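19 February 2019
Rehema Kashindye
Shares 31 | Comments 11

3.2 Drying indoors and household humidity

Most of the homes in the Skarkholm sample had no outdoor line that could be used in winter, and laundry was dried in the kitchen or the main bedroom. We asked 153 households to keep a diary of what they washed and where they hung it. Sensors logged humidity every half hour through February.

Thick pile fabrics stood out in the diaries. Respondents described them as slow to dry and often moved them from the rack to a radiator on the second day. Thin cotton was rarely moved at all. We grouped items by surface and bulk, and left fiber content out because many labels were missing or could not be read. Items that had been left bunched up were entered separately from items hung flat.

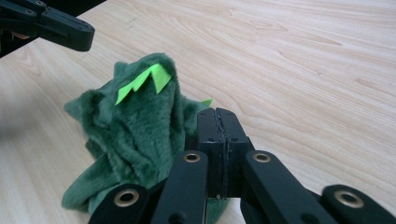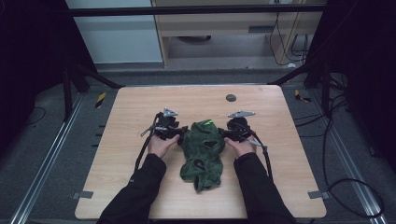
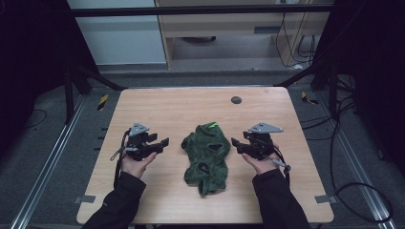
Figure 4. Dark green soft item, bunched, on a light wooden tabletop (three views).

Nearly 1180 diary entries were usable. Entries with no drying location were dropped, as were those from two homes where the sensor had been placed next to a kettle. In the remaining homes, humidity rose within an hour of a load being hung and stayed high overnight when the door was kept shut. Opening a window for a short time in the morning brought it down again, but few people did this on the coldest days.

Homes in Halás showed the same pattern with smaller peaks — the rooms there are larger and most have a vent above the stove. Section 3.3 looks at the vents in more detail.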